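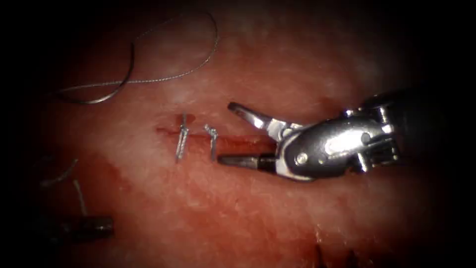 Section 3 covers first-time set-up and calibration of the Bavuda desktop display when it is used to view color stills and recorded video. The factory preset is made for office text in a bright room. It raises the backlight and pushes saturation, and saturated material suffers most. A narrow dark-red incision running across a pinkish-red surface differs from its surroundings mainly in lightness, and if the red channel is clipped, the fine white speckles around it can flatten out as well. Near-black corners are a second weak point, as the preset lifts them to gray. Complete this section before adjusting any settings in the viewing software.

Home Products Manuals Downloads Contact

3. First-time set-up and calibration

Revised April 2020. Applies to displays with the Branix control board. For displays with the older board, see Appendix B.

Before you start

You will need the display, its power supply, the supplied video cable, a computer with the Wuro calibration program installed, and a Rawashdeh contact sensor. Other contact sensors may work but have not been checked with this version of the program.

Place the display where it will be used. Calibration takes the panel only as far as the room allows. Close blinds on any window that faces the screen and turn off desk lamps that shine on it. Overhead lighting can stay on if it will normally be on during viewing.

CAUTION: Do not clean the panel with alcohol or glass cleaner. Use a dry microfiber cloth. Residue left on the screen can transfer to the sensor filter and cannot be removed from it.

Connecting the display

1. Turn off the computer and the display.
2. Connect the video cable to the port marked IN 1. IN 2 accepts the same signal but does not pass calibration data back to the program.
3. Connect the USB cable from the rear of the display to the computer. Do not use a hub.
4. Turn on the display first, then the computer.
5. In the operating system, set the display to its native resolution and turn off any night mode, automatic brightness or battery-saving dimming.
6. Let the display warm up for 30 minutes with a picture showing. A screen saver that blanks the panel restarts the warm-up.

NOTE: If the status light stays amber after step 4, the signal is present but the data channel is not. Reseat the video cable at both ends.

Setting the target values

7. Open Wuro and select New Profile.
8. Under White Point, select D65.
9. Under Luminance, enter 210. The unit is candelas per square meter. Lower values are allowed in a dim room, but all displays in the same room should be set to the same figure.
10. Under Tone Curve, select Gamma 2.2.
11. Under Black Level, select Native. The Fixed option reduces contrast and is intended only for matching two panels of different age.
12. Select Save Targets. The program does not save them for you.

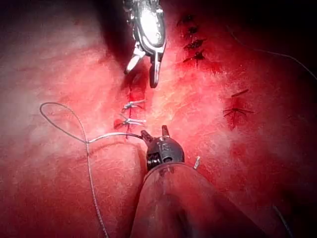
Can the same profile be used for still pictures and for recorded video?

Use one profile for both, provided the player is set to full-range output. If the player sends limited-range output, dark areas look gray and highlights look dull, and a new profile will not correct this. Change the range setting in the player and leave the profile alone.

Measuring

13. Remove the cap from the sensor and connect it to the computer.
14. Hang the sensor over the top of the display using the counterweight on its cable. Tilt the display back slightly so that the sensor lies flat against the panel.
15. Line up the sensor with the outline on the screen and select Start.
16. Leave the mouse and keyboard alone until the progress bar closes. The program shows a series of gray, red, green and blue patches. Some are very dark, and the screen may look blank for several seconds at a time.
17. When the report opens, check the measured contrast ratio. A panel in good condition reads around 1,263 to one. A much lower reading usually means light is leaking under the edge of the sensor. Reposition it and repeat from step 15.
18. Select Write to Display. The status light flashes green while the profile is stored in the Branix board.

CAUTION: Do not disconnect power while the status light is flashing. An interrupted write leaves the board without a valid profile, and the display must be reset as described in Section 7.

Checking the result

19. Open the Check Patterns menu and select Gray Ramp. The steps should be even, with no tint of pink or green in the middle tones.
20. Select Red Detail. All of the bars should be visible, including the two darkest. If neighboring bars merge, the operating system is probably applying a second profile on top of the one stored in the display. Remove it and look again.
21. Select Dark Corners. The numbers in each corner should be just readable from the normal viewing position - lean back to where you would usually sit before judging this one.

NOTE: Viewing programs with an "enhance" or "vivid" option should have it turned off. The option is applied after calibration and is not included in the report.

Repeat the measurement every three months, and whenever the display is moved to another room. Reports are stored in the Wuro folder under the serial number of the panel.

1,019 views 3 comments Share

Related sections
Section 2: Mounting and cable routing
Section 4: Matching two displays
Section 7: Resetting the control board
Appendix B: Displays with the older board
Sensor care and storage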